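Kapitel 3
Flächen, Falten, Fall: Textilien im Raum

Lernziele: Fall und Griff unterscheiden. Flächengewicht einordnen. Faltenarten benennen. Einfache Fallprobe durchführen und protokollieren.

Ein Tuch ist keine Platte. Klingt banal, wird im Entwurf aber ständig vergessen. Auf dem Papier liegt die Tischdecke glatt, der Vorhang hängt in gleichmäßigen Bögen, der Bezug sitzt. In der Werkstatt dann: Wellen, Stauchungen, ein Zipfel der zieht. Dieses Kapitel behandelt, warum Gewebe sich so verhält und wie man damit plant.

3.1 Ausgangspunkt

Als die Weberei Devuretti in Leltau ihr Sortiment umstellte, lagen über 2000 Muster im Archiv, die meisten nur nach Farbe sortiert. Für die Kundschaft praktisch, für die Konfektion wertlos. Mitali Mondal, damals Leiterin der Musterabteilung, ließ neu ordnen: nach Fall, also danach, wie ein Stoff unter seinem eigenen Gewicht nachgibt. Farbe erst an zweiter Stelle. Die Einteilung in 7 Fallklassen, mit der wir in Abschnitt 3.4 arbeiten, geht auf diese Ordnung zurück. Klasse 1 ist steif, Klasse 7 fließend - dazwischen wird es unübersichtlich, dazu später mehr.

Begriffe vorweg. Fall: Verhalten der frei hängenden oder aufliegenden Fläche. Griff: was die Hand spürt. Beides hängt zusammen, ist aber nicht dasselbe. Ein Stoff kann weich im Griff sein und trotzdem sperrig fallen, etwa bei dichter Bindung oder kräftiger Appretur. Umgekehrt gibt es raue Gewebe mit schönem Fall. Wer nur anfasst, plant falsch.

3.2 Die liegende Fläche

Meist denkt man beim Fall an Vorhänge. Die liegende Fläche ist aber der bessere Einstieg, weil weniger Kräfte im Spiel sind: Eigengewicht, Reibung auf der Unterlage, Restspannung aus dem Zuschnitt. Mehr nicht. Trotzdem liegt fast kein Tuch wirklich plan.

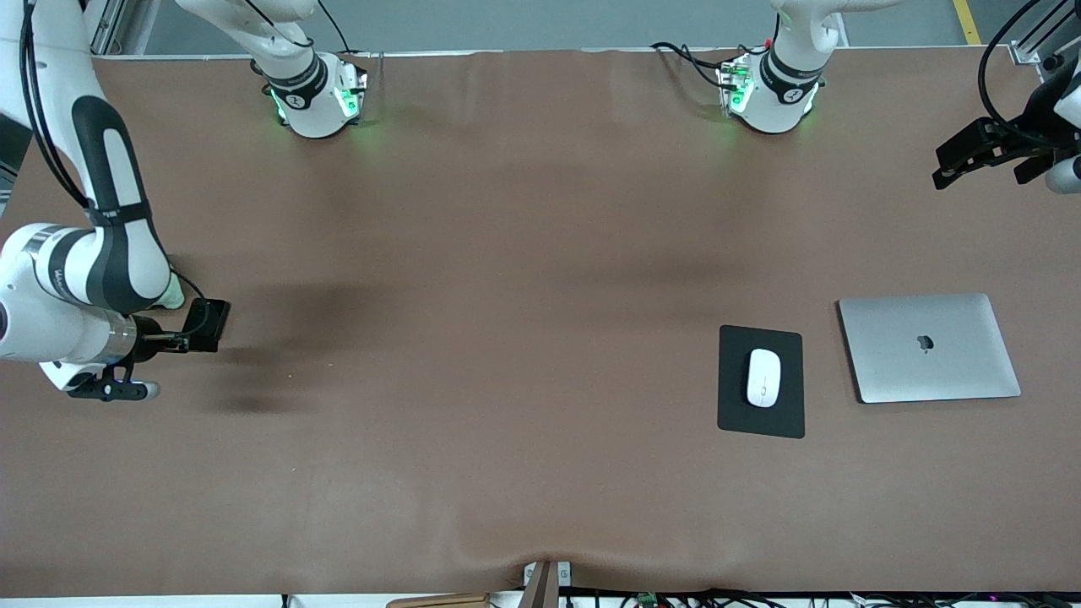
Abb. 3.1 Braunes Tuch auf langer Tischplatte. Leichte Wellen in der Fläche, flache Stauchfalte am unteren Bildrand.

Zu unterscheiden sind Welle und Falte. Die Welle ist flach, hat keinen Knick und lässt sich meist mit der Hand ausstreichen. Die Falte hat einen Scheitel, das Gewebe liegt dort enger oder sogar doppelt. Sonderfall Stauchfalte: entsteht, wenn Material nachgeschoben wird und nicht ausweichen kann. Knitter wiederum ist bleibende Verformung der Faser und gehört ins Kapitel 7.

Bei einfarbigen Stoffen kommt das Licht dazu. Jede Welle wirft Schatten, der Ton wirkt stellenweise dunkler. Im Kundengespräch wird das gern als Farbfehler reklamiert. Also vorher ansprechen und Muster immer liegend UND hängend zeigen.

3.3 Fallprobe, einfache Form

Zuschnitt fadengerade, nicht schräg. Probe 2 Stunden unbelastet auslegen, nicht bügeln. Dann über die Tischkante schieben bis der Überhang nachgibt, Länge messen, notieren. Probe wenden, wiederholen. Kette und Schuß getrennt protokollieren, die Werte weichen oft deutlich voneinander ab.

Typische Fehler: Probe zu schmal. Kante ausgefranst. Unterlage zu rauh, dann hält die Reibung den Stoff zurück und der Wert wird zu groß. Im Zweifel Messsung verwerfen.

Das Protokollblatt Kahsay im Anhang sieht für jede Probe 3 Durchgänge vor. Bitte alle eintragen, auch die Ausreißer.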